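The Rerker Kouris 600 is a middleweight touring motorcycle built by the Rerker company. It was the firm's first model with more than one cylinder and the first it sold outside its home market.

Rerker had spent its early years making small two-stroke delivery bikes. By the time work on the Kouris began, sales of those machines were falling, and the company hired engineer Gerrit Mabaso to design a larger four-stroke. Mabaso chose a parallel twin with a single overhead camshaft, mostly for its narrow width and low cost. Early test engines leaked oil at the cylinder base, and the launch was pushed back to February to allow for a new gasket and longer studs.

The production bike had a steel cradle frame, a five-speed gearbox and chain final drive. A half fairing was standard. Hard luggage came from Grolance, an outside supplier, and was fitted at the factory on the touring version only.
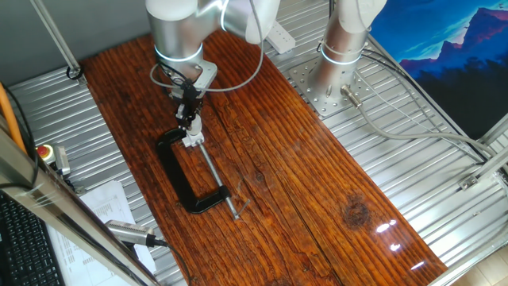
A varnished wooden tabletop on a ribbed metal base, with two robotic arms.

Reviewers liked the riding position and the wide spread of power. They were less kind about the front brake - a single disc that struggled with a passenger aboard - and about the seat, which was hard after an hour or two. A second disc was added in the next model year, along with a larger fuel tank.

The Kouris stayed on sale for seven years. A sport version, the Bremeo, used the same engine with higher compression and lower handlebars. It sold poorly, and only 353 were built before it was dropped. Rerker replaced both models with an 869 cc twin that shared almost no parts with the earlier bikes.

Standard models are still fairly common on the used market. Side panels and the original exhaust are the hardest parts to find.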